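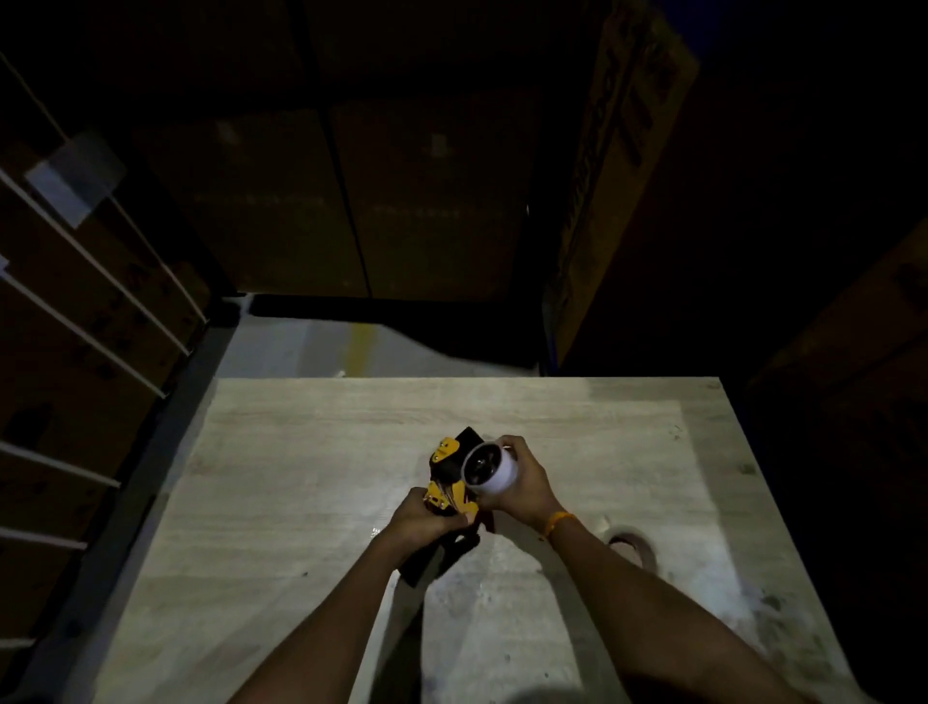

2. Archive relocation, status at end of November

Work package 2 covers the transfer of the Fluvetier map collection from the Enditz basement to the second-floor store. Of the 3000 sheets in scope, 70 percent have been cataloged and boxed. Remaining sheets are oversize and need flat folders, which Bornilum has on back order.

Humidity in the new store held within 5 points of target all month. One logger failed and was replaced from stock.

Packing supplies are within budget. Carton tape was reordered once, in white, so that box numbers can be written across the seam.

Open item: Botond Vincze has asked for 100 additional shelf labels under the Lumanlan scheme. Approval is requested before the oversize sheets are moved.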